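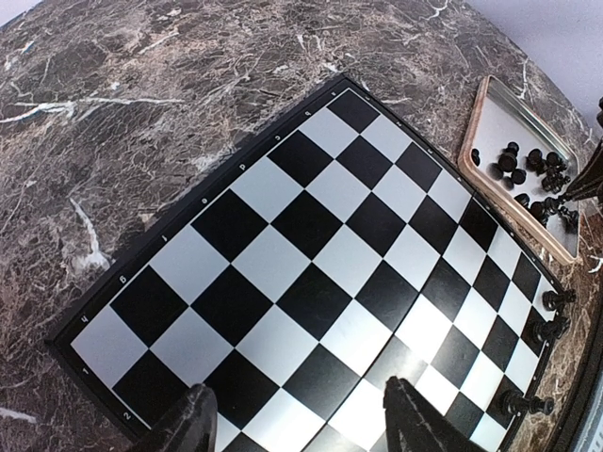
Sosina Lemma opened by asking that black pieces be kept in the metal tray until both players are seated, as too many go astray between the table and the cupboard. Agreed. The minutes of the June meeting were then taken as read.

Sets and boards. The club owns 6 boards with printed letters and numbers and will keep using these for all league nights. The two older boards without coordinates go to the Pledulton school group. One white bishop is still missing from the Prondby set. Members are asked to check coat pockets and bags.
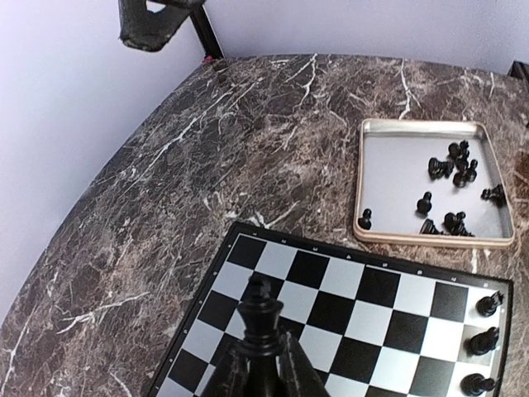

Kings are to go on the board first when setting up, then queens, then the rest, with the white "1" side nearest the player with white. Several beginners have been starting with the board turned the wrong way, and a short setup sheet will be taped inside the cupboard door. Liyanage offered to type it.

Trays. It was asked whether the trays should be lined with felt to cut down on noise during games. No strong feeling either way. Left until the next meeting.

Money. The balance stands at $419 after room rent. A quote from Rindine for new clocks was read out and thought too high. It was agreed to spend up to $80 on used ones if any can be found before the fall season.

Match with Pledulton. To be played at home, start at 7:15 p.m. Boards to be set out by 7. Pledulton will bring their own clocks. Coffee as usual, but cups stay on the side table.

Library. The shelf of game collections needs sorting. Anyone holding a club book should return it or put their name on the list.

Any other business. The cupboard lock code has been changed to 3094. Please do not write it on the door.

Meeting closed at 8:40 p.m.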